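Home Journals Topics Authors Log in
Reading time: 5 min
We use cookies to remember your settings. Accept Decline

3.2 Cleaning the washbasin

The washbasin was the shortest of the tasks we studied in the Tustosmont apartments, and the one on which residents differed most. Each household was asked to leave a marked basin in the state in which they would want a guest to find it. Cloths were provided at the sink. No order of work was suggested, and residents were free to use water or not.

We chose a white ceramic vanity sink with molded ledges on either side of the faucet. Dark marks show clearly on a surface of this kind, so a resident can judge the result without help. The marks were of two sorts, thin branching streaks and small separate drops, and both lay on the floor of the basin near the drain (Figure 2).

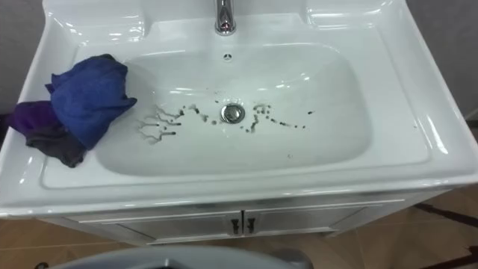 Figure 2. Washbasin with dark marks on either side of the drain; cloths at left.

Residents began in one of two ways. Some ran the faucet first and used the cloth only on what remained. Others wiped toward the drain with a dry cloth and rinsed at the end. Hyun's account of kitchen cleaning treats the first wipe as a test, made to learn how firmly a stain is held, and our interviews support this for the bathroom as well. Three residents said they always try a small spot before deciding whether to add water.

The drain was a separate matter. Its metal ring collects dirt where it meets the ceramic, and a folded cloth passes over that joint easily. Residents who cared about it pushed a fingertip through the cloth and followed the ring. Tin-yau Lai coded this as a separate step, following the Zelitz scheme, which counts any change of grip as a new action.

Where the cloth went afterward also varied. Five residents wrung it out and hung it over the rim. The rest put it straight in the wash. We did not score this part of the task, but it came up often in the interviews and is taken up again in Section 5 along with the Jarkeo diaries, which the same households kept through June.

Subscribe to our newsletter for new articles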